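Getting fruit stains out of a tablecloth??

motstead_mom
Help, people coming Thursday and the good tablecloth has a tea ring plus some orange juice, peel oil too I think. Its cotton, got it at the Santoro outlet, tag says wash at 37 but it's so faded it could be anything. Do I soak first or just throw it in? Scared of bleach.

drerkcombe22
No bleach. Cold water from the back of the stain, then dish soap, leave it 2 hours. Wash after. Don't put it in the dryer till you're sure, heat sets it.

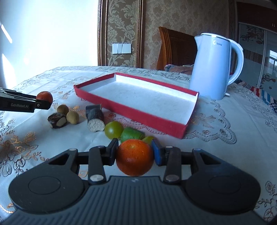 Mandarin and snacks on a lace tablecloth. Photo: Barketti Home

Anything with stitching or lace, go easy. No scrubbing, just press with a towel. Mine went fuzzy from a nail brush and never recovered.

linenpile
White vinegar. Works for me everytime. Splash of it in a bowl of cool water, maybe up to 8 tablespoons if the bowl is big. Try a corner first.

Comments

tess_k: vinegar did nothing on my tea ring, oxygen powder did
motstead_mom: soaking now, juice spot lighter already. tea not so much
oldporch: just put a plate over it

Last updated: June

Related
Candle wax on a table runner
Is lace ok in a front loader?
Ironing embroidery, which side up?
Yellow fold lines on stored linens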